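4.2 Surface condition of domestic tabletops

Of the 1148 horizontal surfaces in the survey, 641 were tables at which people ate, worked or both. The remainder were counters, shelves and window ledges, and are treated in Section 4.3. Tables are considered separately because their finish is subject to a different pattern of wear: they are wiped often, loaded briefly and lit from the side for much of the day.

Each table was assigned to one of four finish classes (oiled, waxed, lacquered, or bare) by two raters working independently. Cirillo and Chávez rated the households in Florneck; Jaunzems and Vītola rated those in Serneo. Disagreements were settled by a third rater, Berchtold, who had no access to the earlier scores. Most disagreements fell between the oiled and waxed classes. These two are hard to separate by eye once the surface has been in use for a year or more, and in the analysis that follows they are merged.

Gloss was scored on the five-point scale introduced in Section 3.1, where 1 is fully matte and 5 returns a legible reflection of a window frame. Scores were taken at the center of the table and at one corner. The difference between the two, referred to below as the center deficit, is positive when the center is duller than the corner. A positive deficit was expected on tables in daily use, and was found on lacquered tables in both towns. On oiled and waxed tables the deficit was smaller, and in Serneo it could not be distinguished from zero. Owners of oiled tables in Serneo reported re-oiling the center more often than the edges, and this practice may be sufficient to account for the result.

Grain visibility was scored separately from gloss. Earlier work by our group (the Adomaitis pilot) combined the two in a single "appearance" rating, and the combined rating proved difficult to interpret. A pale wood with a strong shine and a pale wood with weak grain received similar scores, although the first is a property of the lighting and the second a property of the board. In the present survey the raters were told to move their head until the reflection left the area being scored - a simple instruction, but one that removed most of the ambiguity.

The instruction matters most for light woods. Dark surfaces keep enough contrast between the reflection and the surrounding wood that raters tend to notice the problem unprompted. On light surfaces the reflection and the wood are close in tone, and the boundary of the affected area is gradual. Fifty-seven light tables were first scored as having faint grain and later moved up at least one category when they were viewed from a second position.
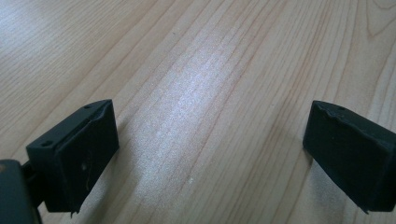
Figure 7. Pale wooden tabletop with a smooth, slightly glossy finish.

Reflected light affects the grain score and the cleanliness score in opposite ways. Grain is suppressed under a reflection, whereas small debris may remain visible within it. Both effects can be seen in Figure 7, where the fine, darker streaks are clear on much of the board but the color at the center is washed out to a whitish gray, and a single tiny white speck still shows on the wood in the lower part of the bright area. The curved grain in the upper right corner, with its darker contour, would support a high grain score by itself; a score confined to the center would be lower. We therefore recorded grain as the higher of the center and corner values, and cleanliness as the lower of the two.

Cleanliness scores were otherwise unremarkable. Single specks of dust or lint were ignored, in keeping with the Tudar protocol, and only clusters, crumbs and dried marks lowered the score. Under this rule the two towns did not differ. A stricter rule that counted every visible speck was tried on a subset of the Florneck tables and then abandoned - agreement between raters was poor, and the scores followed the hour of the visit more closely than anything the household had done.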